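Home | Shop | Workshops | Stories | Press | Contact

PRESS RELEASE
For release in June

Casholm opens a mending and folding room, and you're all invited!

Hi everybody! I'm Declan Scanlon, and I run Casholm, the little home textiles shop with the green awning and the door that sticks. I've been told a press release should be written as if somebody very serious wrote it, and I did try, but I kept wanting to just tell you the news. So I'm telling you the news.

This June we're opening a room at the back of the shop where you can bring your blankets, throws, fleece pullovers and big awkward bedspreads, and learn how to look after them. Washing, brushing, fixing a hem that's come down, folding the thing so it fits on a shelf and stays there. We're calling it the Hever Room, after the street it looks out on. The sessions are free for the whole of the first month, and after that they'll cost $11 for an afternoon, tea included.

The idea came out of the shop itself. People would come in to buy a new throw, and we'd get talking, and it would come out that the old one was perfectly fine apart from a corner where the stitching had gone. I'd say, well, bring it in! And they did, and I'd sit behind the counter with a needle while customers waited to pay. My business partner, Aníbal Sequeira, put up with that for a whole winter and then started clearing out the stockroom.

The clearing out deserves a mention, I think. We carried 218 boxes out of that room (I have the list, Aníbal numbered them in marker), and a good many were full of other, smaller boxes. What we ended up with is 565 square feet with two tall windows, a floor we sanded ourselves and more wall than I knew we had. We've put in seven worktables, all at standing height, with stools for anyone who'd rather sit.

Now, what do you do in there? The first thing we teach is handling, and I know that sounds a bit much for a blanket. But thick, soft cloth behaves in its own way. It bunches, it slides over itself, and when you pull at the middle you get a heap with one corner sticking out of it. We start everybody off with the same exercise: find the hem, follow it along to a corner, and take hold there. Once you have an edge in your hand you know which way the cloth is lying, and the rest of it will come along with you.
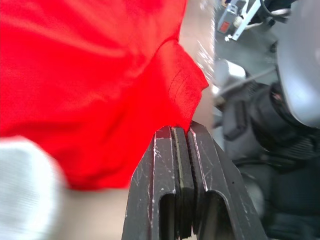

Soft red fabric with a brushed surface, held at the tip of a fold. A faint line of stitching runs along the folded edge.

Red is the color you'll see in a lot of our beginner sessions. Aníbal picked it, and he's right that creases show up nicely on it, so when someone asks why their fold is coming out crooked we can point straight at the spot. We also have a box of practice cloths in gray and cream, which are thinner and a good deal easier, for those who want a quick win before tackling the thick stuff!

From handling we go on to folding. I'm not going to pretend there's one correct way to fold a blanket, because Aníbal and I fold differently and have had words about it. He goes in thirds lengthwise and then rolls. I go in half, half again, and then thirds, with all the loose edges tucked to the inside so the shelf shows only a smooth front. We teach both, and you can take sides if you like. What we do agree on is smoothing as you go. Lay the cloth down, run your flat hand from the middle out to the edges, and make the next fold only when this one is lying flat. If you wait until the end to push the lumps out, they just move somewhere else.

Then there's care. Brushed fabrics get tired where they rub, so along the arm of the sofa, say, or the part that always ends up under the dog. A soft brush helps a lot, used dry and in one direction. We'll show you how to wash cool, how to skip the fabric softener (it flattens the surface, and I'll happily talk about this for longer than you want me to), and how to dry a heavy throw over two rails so it doesn't stretch along one line. If you only have one rail, turn it every few hours. Shake it out hard before you hang it, too. My neighbors think I'm fighting with somebody on the balcony.

And the mending, which is where all this began. We've got thread in just about every color people bring in, thanks to a very generous deal with Jomau, the yarn and thread wholesaler two doors down, who let us rummage in their ends-of-line bins. For hems we teach a plain hand stitch that anyone can pick up in an afternoon. You pin, you tack, you stitch, you pull out the tacking. If you'd like to use a machine, there are two, and someone will sit next to you the first time so you don't sew your sleeve to the blanket. I've done it. The sleeve was fine, the blanket was a gift for my sister, and she still has it with a small blue patch.

We'll also have a swap shelf. Cusi, the café across the way that's doing our tea, gave us an old bread rack, and it turns out to be a wonderful size for folded throws. Bring one you've mended and don't need, and take one you like. Please wash it first! Whatever is still there at the end of the month goes to the night shelter, who've told us they can use anything warm that's bigger than a crib.

A few practical things. The Hever Room is open in the afternoons, from one o'clock until six, and there's a late session that starts at seven for people who work. You don't have to book for the afternoons, just turn up. For the late session please let us know you're coming, so we can put out enough stools. Kids are welcome with a grown-up, and there's a low table for them with big blunt needles and felt squares. There's a ramp at the side door, and the side door doesn't stick.

What should you bring? One piece, please, at least to begin with. I know some of you have a whole closet waiting, and I'd love to see it, but you'll learn more from finishing one blanket properly than from getting halfway through a pile. Bring it clean and dry. If there's a spot you're worried about, put a safety pin next to it at home in good light, as it's surprisingly hard to find again on a big piece of cloth once everyone's chatting. Scissors, pins, thread, brushes and irons are all here.

Aníbal wanted a quote in this, so I asked him for one and he thought about it over lunch. "Good cloth lasts longer than people expect," he said. "I'd like folks to go home and open that closet and feel pleased with what's in it." He also asked me to say that the roll is the better fold. I've now said it.

If you write for a paper or a newsletter, or you do a radio spot, come and see us. We'll be in the room most mornings before we open, getting things ready, and we're glad to show you around, answer questions and lend you a practice cloth. We can talk about mending, washing, small shop life, or how to get 218 boxes down a narrow hallway. Ask for me or Aníbal at the counter.

Thanks for reading this far, and see you in June!

Declan Scanlon
Casholm

Press contact: Declan Scanlon, at the shop counter or through the Contact page

Comments (5)

marlow_k
Is the late session okay for total beginners? I have never sewn a thing in my life but I have a throw with a hem hanging off it and I'm tired of catching my foot in it.

Declan at Casholm
Yes, please come! That's a one-evening job unless the hem's gone all the way round, and then it's two.

Pilar T.
Team roll. My closet is tiny and the rolls stand up on end in a basket, so you can pull one out without the others falling over.

oldquilter
Will you be doing anything on binding? Satin binding specifically. Mine has split at both corners and I don't want to take the whole lot off if I can help it.

Declan at Casholm
Bring it along and ask for Aníbal, he's much neater than me on satin. You can usually patch the corners and leave the rest on.

Back to Press | Next story | Newsletter | Opening hours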